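Call for Participants: Household Water Hardness and Kettle Scale Study

Britent Water Research, Fultgate office
Study number 1206
Posted Wednesday, April 17, 2024

Britent is recruiting households in the Fultgate and Brunton supply zones for a study of scale formation in domestic hot water appliances. The study compares measured hardness at the kitchen tap with the mass of scale deposited in kettles and on water heater elements under ordinary use. Results will be used to revise the dosing schedule at the Pravard treatment works, which supplies both zones.

Background

Water delivered to Fultgate is drawn mainly from limestone wells. Brunton receives a blend of well water and reservoir water, and the ratio changes with season and demand. Hardness is recorded at the works and at a small number of street sampling points, but little is known about how it varies between the main and the tap, or how well it predicts the deposits found in appliances. Laboratory tests with continuous boiling tend to overstate scale formation compared with home use, where water stands, cools and is reheated several times a day. A pilot run in January confirmed that the sampling method works in occupied homes. The pilot data are not included in the main study.

Who can take part

We are seeking 74 households. One adult per household must act as the named contact. To be eligible, you must:

- live at an address in the Fultgate or Brunton supply zone and expect to stay there for the full study period
- use an electric kettle at least once a day
- draw kitchen water directly from the cold main, with no storage tank in between
- have no ion exchange softener, or be able to bypass it at the kitchen tap
- be able to read a printed scale and keep a simple written log

Renters may apply. Written permission from the landlord is needed only if a heater element is to be inspected. Households that use a filter pitcher for drinking water are eligible provided the kettle is filled from the tap. Current employees of Britent and members of their households are excluded.

What participation involves

The study period is 14 weeks. Each household will be issued a new kettle with a removable steel test plate, a set of labeled sample bottles, a thermometer and a log book. During the study period you will be asked to:

- use the issued kettle in place of your own
- record each fill in the log book, to the nearest half liter
- collect one cold tap sample per week, after running the tap for two minutes
- leave the samples at the agreed pickup point on the assigned day
- refrain from descaling the kettle with vinegar, citric acid or any commercial product

A technician will make 4 home visits. At each visit the test plate is removed, sealed in a bag and replaced with a clean one. Visits take less than half an hour and can be booked in the early evening. Plates are dried and weighed at the Fultgate office, and the deposit is dissolved for calcium and magnesium analysis.

Heater element inspection is optional and is carried out once, at the last visit. The heater will be isolated and drained for this work, and hot water will be unavailable until it has been refilled and reheated.

Payment

Households that complete the study may keep the kettle and will receive a single payment by check after the last visit. The amount is stated in the information sheet. Households that withdraw early will be paid in proportion to the number of full weeks logged. There is an additional fixed payment for heater element inspection. No reduction is made for one missed weekly sample, but two consecutive missed samples will normally end participation.

Data handling

Log books and sample results are stored under a household code. Addresses are held separately and are used only for scheduling and for matching samples to the distribution network. Published results will be grouped by street segment, with no segment containing fewer than five homes. Each household will receive its own hardness results by mail. These are research measurements and do not replace the supplier's official water quality report.

How to apply

Request an application form and information sheet from the study desk at the Fultgate office, in person or by mail. State your zone, the type of water heater installed and whether a softener is fitted. Applications are screened in the order received, and places are divided evenly between the two zones.

Questions about eligibility should be addressed to Geert Verbruggen, recruitment coordinator. Questions about sampling or laboratory methods should be addressed to Jianhua Tan, principal investigator. Please quote the study number in all correspondence.
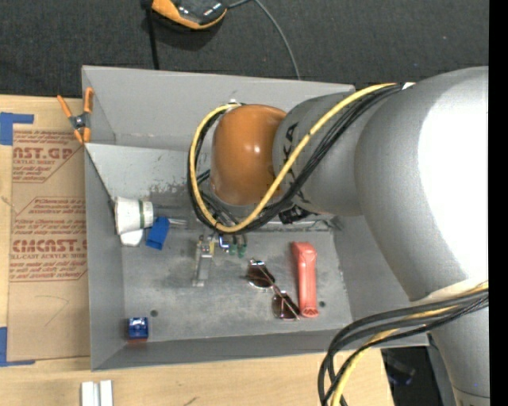
Applicants who are not placed will be kept on a reserve list until the first home visits are complete, and their forms will then be destroyed.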